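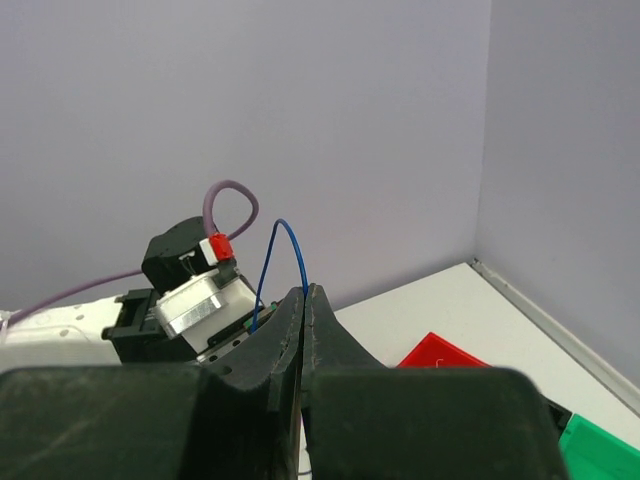

Two-arm kit for sorting hookup wire by color: worth it?

Category: Workshop and Bench > Robots and Automation
Asked in November. 3 answers.

I run a small repair shop and we end up with a lot of offcut hookup wire. It goes in one drawer and gets knotted up with everything else. I've been looking at the Hallow two-arm bench kit with the Bernau gripper set, which is sold as able to sort soft parts like wire and cord into bins. The seller is Tjoa and they have been fairly quick with replies, but they only answer what is on the spec sheet.

The job would be to take loose wire off a white bench and put it in open plastic bins by color. Blue, white and black mostly. No connectors on the ends. I don't need it fast. I do need it to stop pulling wire back out of the bin when the arm lifts.

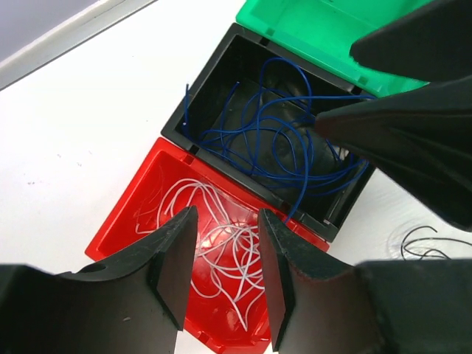
Blue wire in the black bin, white wire in the red one.

What I want to know:

Does the gripper hold single thin strands, or only bundles?
Do the finger pads last?
Is the setup something one person can do in an afternoon?

I have used a desktop CNC for years but have never owned an arm.

Answer 1 (marked as accepted)

I've had the Hallow kit with the Bernau grippers since spring, so I'll take your questions in order.

Single strands are hit and miss. The fingers are wide. If the wire is lying flat on the bench they tend to press it down and slide over it. If it has any curl to it, so that part of the loop stands up, the pick is usually fine. I got better results by setting the close height 2 mm lower than the default and slowing the last part of the approach. Bundles are no trouble, except that you get whatever is tangled with the bundle too.
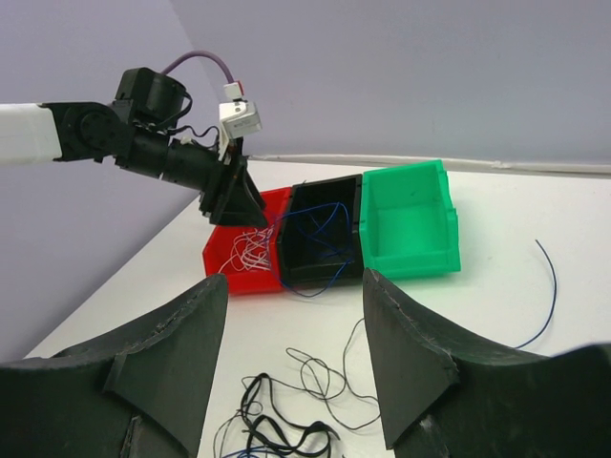 The wire coming back out is a real problem and you should plan for it. Thin wire springs. If you let go above the rim, a loop hangs over the front and the next trip can catch it. Lower the release point until the fingers are inside the bin, open fully, wait a moment, then lift straight up. I also switched to deeper bins and that did more than any of the settings. If your bins touch each other, expect some wire to cross from one to the next.

Pads: mine began to look rough along the inner edges after the first 500 picks or so. They still grip. I replaced one pair at 3664 picks by the counter, and I could probably have left them longer. Buy a spare set with the kit, because postage on its own costs nearly as much as the pads.

Setup took me one long afternoon plus the next morning. Mounting the arms is simple. Getting both arms to agree on where the bench is takes the time. Do the calibration with the bins already in place and then don't move the bins. If you do, run it again.

Check the cables at the wrists before you start. They need enough slack for the full turn, and the manual shows them shorter than they should be.

Keith Dunstan

Answer 2

Depends what you pay for it. I looked at the Toslow single arm first, which is cheaper, but with one arm you can't hold a bin steady or pull a tangle apart. I never bought either one. For the amount of wire in one drawer I would do it by hand.

Answer 3

Mostly agree with the accepted answer. A few things to add if you go ahead:

1. Cut the wire down before it goes on the bench. Anything longer than 120 mm gave me trouble, and the long pieces are the ones that knot.

2. Look at the front edge of each bin. Mine have a small notch molded into the rim, and blue wire works its way into it. Once it is in there the arm will not get it out, and pulling on it moves the bin. Tape over the notch or turn the bin around.

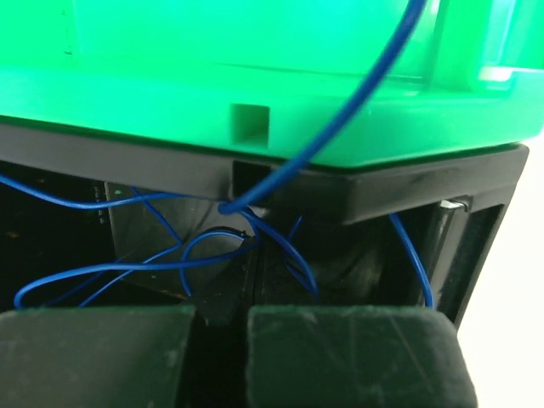 3. Keep the colors well apart. Dark blue and black get mixed up under a warm lamp. I changed to a daylight bulb and it improved, but I still go through the black pile by hand.

4. Ask Tjoa which version of the gripper firmware ships with it. The older one closes at one speed only. You can update it yourself, but it needs a Windows machine.

I would buy it again for the learning. If you only want the drawer sorted, I'm less sure.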